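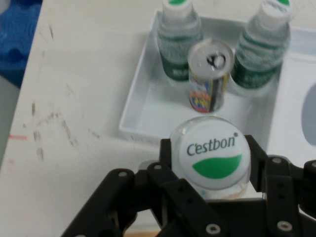 June, dye bench, madder on wool

Third go at the madder and I am so pleased with this one! Lizelle split the old Mollano root into two lots before I got in, so I had a fine grind and a coarse chop to play with. Same fleece for both, a soft gray-white from Fatemeh's stash, scoured last month and kept in the paper sack by the door.

Fine grind: 155 g of root, soaked overnight, strained twice through the old pillowcase. The first strain came off brown and dull, which worried me for a minute, but I threw it out the way Thaddäus always tells me to and the second was a proper brick red. Skeins went in at 8 in the morning, cold, and I brought the heat up very slowly. Kept it well under a simmer the whole time. Last time I let it get away from me and ended up with rust (nice rust, but still rust).

Mordant was alum with a little cream of tartar, same as the Thongsuk recipe card. I want to try it without the cream of tartar, Shahram thinks it makes no difference on this wool and I have a feeling he's wrong. 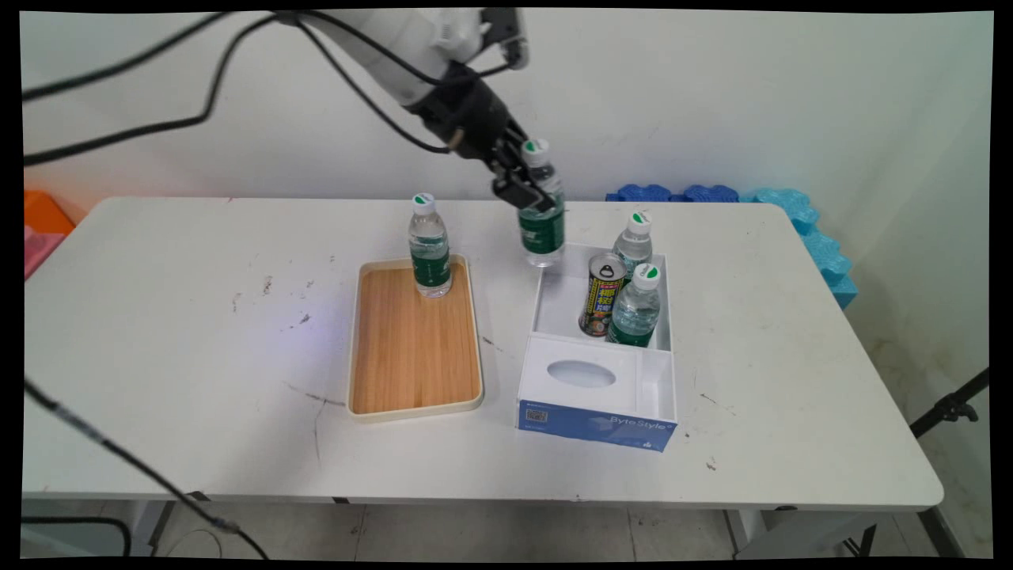

Left the skeins in the bath to cool, then hung them without rinsing. Wow, the color! Deep orange-red at the tips, going to a soft coral where the ties were too tight. Must tie looser. I say this every time. Figure-eight ties, five to a skein, with room for a finger.

Coarse chop: slower and pinker. After an hour it was barely a blush, so I gave it two more, and then it came up all at once. Less depth than the fine grind but a much clearer red, and I think I like it better. Vlastimil came past and wants 13 skeins of it for the Lenar blanket, so I'd better be able to repeat it.

Chalk: added a pinch to the coarse pot only. Should have done both! Our water is soft and madder loves calcium, so half of what I'm calling a grind difference could be chalk. Next batch, chalk in both pots, same weight, written down BEFORE it goes in.

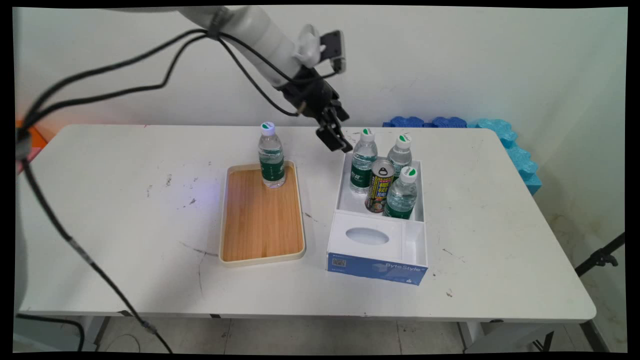
White table, tray left of center.

Exhaust baths are in the lidded buckets. Going to put the silk scraps through them tomorrow and see if there's a peach left in there.

To do: card 23 for the sample book (both reds, one snip each, plus a bit of the coral). Order root. Ask Fatemeh if there's any more of that fleece, it takes color beautifully. Wash the pillowcase.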